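4.2 Countertop Ovens in Small Shared Kitchens

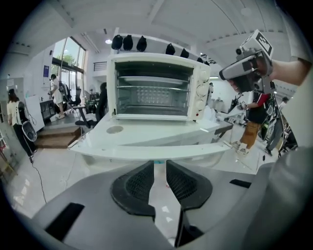
How often should the racks of a toaster oven be repositioned? Once for each change of dish is enough for most households, and the racks should be moved only while the oven is cool.

Figure 6. Toaster oven with two racks and three control knobs, placed on a white table.

The survey reported in Section 3 drew 1,068 usable responses from residents of shared housing in the Sinia district. Respondents were asked which appliances they used for hot meals, where those appliances stood, and how the surrounding surface was kept. Toaster ovens were the item most often described as belonging to the household as a whole, and they were also the item most often left where the previous user had put them. The present section considers the placement and arrangement of such ovens.

Ovens of the type in Figure 6 have a glass door through which the upper and lower racks can be checked without opening the oven. Respondents with a door of this kind reported fewer disputes over forgotten trays and bread left overnight. The stacked arrangement of the knobs on the right side of the oven is familiar to most users, although several respondents wrote that they could not recall which knob set the time. In the Yokoyama residences, where printed labels had been supplied in March, this remark did not appear.

Placement was less consistent. Many households kept the oven on a dining or work table, and moved it when the table was needed for other purposes. We found that tables with a smooth, glossy finish were wiped more often than tables with a coarse surface, possibly as crumbs are easier to see on them. The area directly in front of the door received the most attention. The sides and the rear were cleaned only when the oven was moved, and in seven of the households visited the interval between moves was longer than the length of the lease.

Storage near the oven also varied. Wall hooks, open shelves, and the tops of partitions were used for clothing and other personal items with no connection to cooking. The Wirov guidelines for shared kitchens treat these areas as part of the general room and give no advice on them. We recommend that later editions state a minimum clearance on all sides of the oven, including above it, and that residents be given this figure when they move in.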